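Midix 50-piece precision driver kit - long review after building and un-building a PC

Posted April 2, 2018

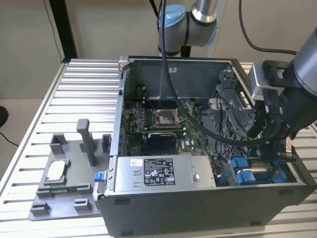 Quick background so you know where I'm coming from. I fix computers for family and people at work, mostly desktops, a few laptops when I can't get out of it. Not a pro. Been using the same junk drawer screwdriver since college, plus a tiny one that came with a pair of glasses. Finally stripped one screw too many and bought the Midix kit. Paid full price for it, no freebie.

Going to keep this short-ish because I've got a machine to give back tonight.

What you get

Handle, flexible extension, straight extension, tweezers, two plastic pry sticks, a suction cup, and the bits. Comes in a fold-open case with a foam insert. The box says 50 pieces and that includes the suction cup and the pry sticks, so don't expect 50 bits. Kind of annoying but everybody does it.

The handle

Best part by far. Spinning cap on the end, so you put a finger on top and twirl. Smooth, no wobble on mine. Thin enough to get down between the drive cage and the power supply without scraping my knuckles. Rubber grip picks up lint like crazy. Wipes off with a damp rag.

It's on the light side. For case screws that somebody tightened like lug nuts I still went and got my old fat-handled Phillips. Two of those on this last build, both on the power supply. The small handle just doesn't give you the leverage and my palm was sore by the end. If you mostly do desktops, keep one big driver around.

The bits

Phillips are good. PH2 fits standard case screws snug, PH1 is right for the little ones holding down the drives. PH000 I haven't needed yet. Flatheads fine. Torx ones look fine, only used two sizes.

Hex bits are softer than I'd like. The smallest one rounded over on a fan bracket, first time out. Wrote to the seller and a guy named Jamshid Kiani answered the next morning and mailed me a replacment, no argument. So points for that. The new one has held up so far but I'm babying it.

Magnetic, all of them. Strong enough to hold a motherboard screw sideways. Not strong enough for the long fan screws, those droop and fall. Dropped one under the graphics card and had to pull the card to get at it. Twenty minutes gone.

Sizes are etched on the side of each bit and the etching is tiny. I'm 50 and I need the good lamp for it. Would love some color rings or something.

Flexible extension

Gimmick. Looks great in the ad. You turn the handle, the shaft winds up like a rubber band and then lets go all at once and the bit jumps out. Used it twice. Straight extension is fine, bit of play where it locks in.

Tweezers and pry stuff

Tweezers are bent at the tips just slightly, don't meet right. Still ok for pulling jumpers. Pry sticks are ok, one has chew marks now (dog). Suction cup is for phones I guess, haven't tried it.

The case

Here's my real gripe. Foam holds the bits too tight. You end up digging with a fingernail, and then three pop out together and you're hunting for them in the carpet. My neighbor Colton Ross has the older version with a hard plastic tray and his is way better. No idea why they changed it. Loosened up a little after a couple weeks.

Latch is a weak magnet. Do NOT carry this upside down in a backpack. Ask me how I know.

Versus the other one I tried

Borrowed the Vordale kit from Saeed Najafi at work to compare. Heavier handle, better hex bits, nicer case. Fewer bits, and no small Torx at all. The spinning cap on his was gritty, could be he just never cleaned it. If I only ever opened desktops I would get the Vordale. For laptops the Midix wins because of the thin handle. Price is close enough that it shouldn't decide it for you.

A couple tips that aren't in the booklet

Lay the tower on its side before you start. Sounds obvious, I did it standing up for years and lost screws down into the bottom every time.

Egg carton for the screws. One cup per step. Write on the lid what came from where.

Push down more than you twist. Most stripped screws I've made were from being lazy with the push. Same goes for putting them back - turn it backwards till you feel the click, then go forward.

Take a phone picture of the front panel wires before you pull them. Every time. I skipped it once and spent an evening with a flashlight and a manual in the wrong language.

Good and bad, short version

Good: handle, Phillips bits, customer service, thin enough for tight spots
Bad: small hex bits, foam, flexible thing, tiny etching, weak latch

Would I buy it again? Yeah, probaly. On sale for sure. 4 out of 5, and it'd be a little higher with the old tray.

Will update if the hex bit goes again.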